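May 26, 2019
By Ngaio Cosgrove

A small team in Sakamstead has passed a first goal in its work on teaching a robot arm to pick up objects. By the end of last week the group at Rukow had stored 2,308 attempts, and it wants to continue through the summer.

The company makes sorting equipment for small factories. Its customers often ask for a machine which can take parts out of a bin without a person placing them in order first. Until now Rukow wrote the rules for each part by hand, and every new part meant several weeks of work. The new project, called Vollton, shall learn from examples instead.

Each attempt is stored with the pictures from a fixed camera, the path of the arm and a note of the result. Failed attempts are kept too. "In the beginning we deleted them, and that was a mistake," says Janssen, the engineer who leads the project. "The system must also see what a bad grasp looks like." Of the attempts stored so far, 1,010 were marked as a success and 429 were put aside for a second check by a person. The rest were marked as failed.

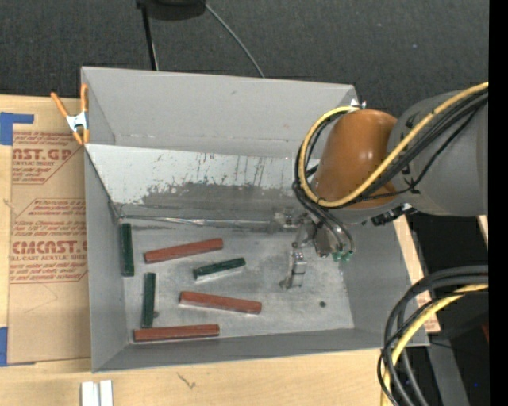
Rukow decided early to begin with simple shapes before it goes on to real parts from customers. A customer part can be shiny, bent or oily, and then it is difficult to say why an attempt went wrong. With plain blocks there are fewer questions. The three red and three green ones lie scattered at different angles, one of them right against the wall of the bin, and this last position is the kind that Janssen finds most useful – the gripper has little space there and must come in at the correct angle. The scratched grey metal behind the blocks is also welcome to him, as bins in a factory are seldom clean.

The work is slow. Two people share the shifts, and one of them must always be near the arm while it moves. They also read through the notes at the end of the day and correct the ones that are wrong. Janssen says that this reading takes more time than he had planned for.

The group hopes to begin with customer parts in November. Two factories have agreed to send samples, but Rukow does not wish to give their names yet. Until then the blocks stay in use, and the team will add a second size of bin.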